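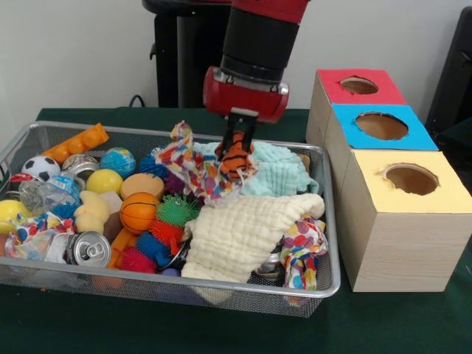 Search this board Advanced search Go

One basket for everything, or sort as you go?

Posted by noura_nseir, Aug 27, 2018

Hi all, long-time reader, and I finally have something to ask. We're a house with two kids, a dog and a very small living room, and for the past year our whole toy system has been one wire mesh basket. Everything goes in it. Balls, the rubber duck, the spiky sensory balls my son squeezes when he's reading, a striped plush that has to be found at bedtime or there is no bedtime, and then all the things that aren't toys at all, like drink cans and a water bottle and whatever cloth was on the floor. The kids do tidy up, I'll give them that! They just tidy everything into the same place, and then it all comes out again when somebody wants the one thing at the bottom.

My sister in Barirwood has a shelf with 24 little labeled bins and swears by it. I look at it and feel tired. Is there something in between?

Noura Nseir

wernham_mom wrote:

Welcome, Noura! I would leave the basket exactly where it is and put a second one next to it for trash and recycling. We did this when mine were four and six, and the cans stopped turning up in with the balls within a couple of weeks (well, mostly). Little kids can manage "toy or not a toy." They can't manage a shelf of labels, and neither can my husband.

pegboard_pete wrote:

I'm going to disagree a bit. A deep basket is the trouble, whatever you put next to it. Small stuff sinks, so the kids dump it, and you're picking up the same duck every evening. Shallow trays are the way to go. I have three under the couch, one for balls, one for soft things, one for blocks, and it takes my daughter maybe five minutes. Mine came to 20 dollars for the set at a yard sale.

wernham_mom wrote:

Pete, I love you, but balls in a shallow tray under a couch? We would never see them again. Round things need high sides!

navaratnam71 wrote:

Have to side with wernham_mom on the balls. I run the toddler room at our church and we own far too many of them, soccer, basketball, the globe kind, the spiky kind, and a tall mesh basket is the one thing that holds them. I like mesh because you can see through the sides and spot what you're after before you start digging. Where Pete is right is that soft things should live somewhere else. Plush and cloths stuffed in with balls just hide everything. Ours hang in a pillowcase on the back of the door, and on Fridays the spiky ones get a bath in dish soap, all those little points collect lint like you wouldn't believe.

One more thing, Noura, please rinse the cans before they go anywhere near the plush. I learned that with a root beer and a stuffed rabbit in January and the rabbit still smells sweet.

pegboard_pete wrote:

Fine, high sides for the balls. I still say blocks go in a tray.

noura_nseir wrote:

You are all so kind, thank you. We had a go at it after supper. Balls and the duck are staying in the basket, the blocks have a baking tray I never liked anyway, and there's a paper bag by the kitchen door for cans and bottles. The plush has been given his own spot on the bookcase. My son wants the spiky ones to count as "soft things" and we're still in talks over that.

Pete, how tall are your trays? Our couch sits pretty low.

pegboard_pete wrote:

Three inches. Measure before you buy, I had to put my couch on blocks.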